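Water stops and other small lessons from the Hamlow relay

I promised to write about the Hamlow school relay in June, and now I do it, later than I wanted. If you are here for the results, you can find them on the page of the club. I want to write about something smaller, which is how young runners drink, or do not drink, when the weather is warm.

I should say first that I am not a doctor and not a real coach. I ran middle distance when I was young, in another country, and nobody there spoke to us about water. We had one bucket with one cup for the whole team, and if you asked for it before the end of training, the older boys laughed. I believed for many years that to be thirsty was a part of becoming strong. Now I help with the younger group in Hamlow two evenings a week, and I have to watch myself so that I do not repeat those old ideas.

The relay goes from the Hamlow sports ground to Skutby and back by the river path. Each child runs a leg of 800 meters, and the older ones can run two legs if they want. We had 32 children this year, which is a record for us. The start was at ten in the morning, and already at nine I had to move my folding chair into the shade of the bus shelter.

My task was the second exchange point, just before the Clutside footbridge. I had cups, a big water container with a tap, and a list of who should arrive and when. The list was wrong after the first team, because one boy ran past his exchange and continued almost to the bridge. He was very proud of it – his teammate was less proud, she had to run after him with her shoes half tied.

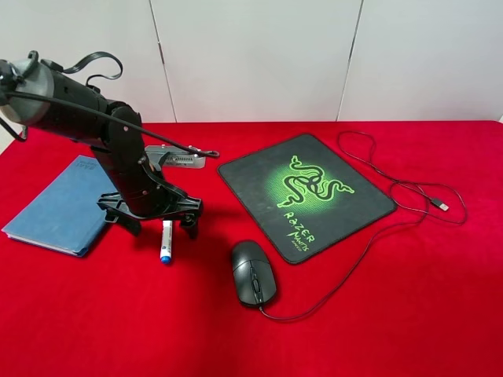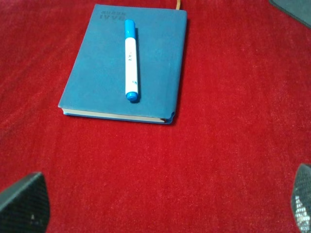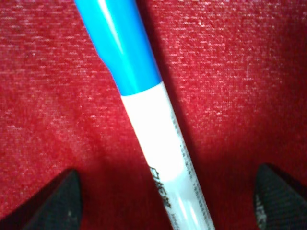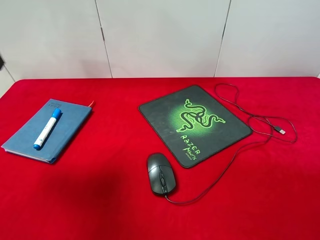
What I noticed at my exchange point was simple. The children who had finished their leg drank well. The children who waited for their leg did not drink at all. They stood in the sun, jumping and stretching, for twenty minutes or more, and when I offered them a cup they said "after". I understand this, because before a race the stomach feels strange and you are afraid of the water moving inside you. But twenty minutes in the sun is a long wait when you are eleven.

One girl from the Skutby team told me her head felt "like a balloon". I sat her down on my chair in the shade and called her coach, and another child took her leg. She drank slowly and after some time she was talking a lot again, mostly about how unfair it was. I think her coach made the right decision. Her team lost a few places and a few parents were not happy, and I heard one of them say that in the past children were tougher. I wanted to answer, but my English is slow when I am angry, so I filled more cups.

At home I read what I could find about children and heat. Much of it was written for adults who run 4000 meters or a marathon, and it did not help me very much. What I took from it is that children often do not feel thirst in time, and that it is better to offer small amounts often than to wait until they ask. This agrees with what I saw, so I will try it in the autumn.

With my own group I have already changed one thing. We stop in the middle of training and everybody takes their bottle, also the ones who say they are fine. In the first week there was a lot of complaining. In the second week one boy reminded me when I forgot the stop, so I suppose it is now a rule.

I have also asked the organizers if the waiting runners can have a tent next year. There is a sports shop in Skutby, Szalai, and they have a big white one that they use for their summer sale. They said we can borrow it if somebody comes with a van. I do not have a van. If you live near Hamlow and you have one, please write to me.

There was also a discussion about starting earlier, at eight. The families who come from the other side of the river say the first bus does not arrive before nine, and they are right. Maybe we could start with the Hamlow teams and let the others join in the second round – I have drawn a plan for this, but it became complicated and I have to draw it again.

The autumn run is shorter and usually it rains, so the next time I will probably write about wet socks.

Recent posts
Why I stopped timing every training
Second-hand running shoes for children: what I look at
The hill behind Clutside, and how to run down it
My first winter with the younger group

Last updated: June

Contact | Copyright, all texts by the author of this blog | Back to top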